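Main page Contents Random article Recent changes
Robotics > Software > Planning tools > Pundulex

Pundulex is a motion planning package for two-armed robots, developed at Quintana and first released in January. It takes object positions from a perception module, Voveo, and plans arm and finger paths together. Most testing is done in simulation.

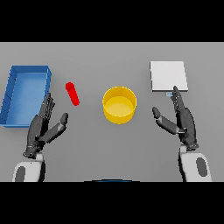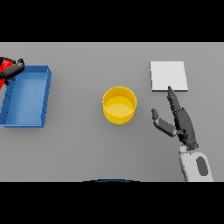 Simulated tabletop with a blue tray and a yellow container.

Each plan is checked for collisions at 128 points along the path. If a check fails, the planner tries again, up to 51 times, before returning an error. Version 2 added support for the Jolora scene format.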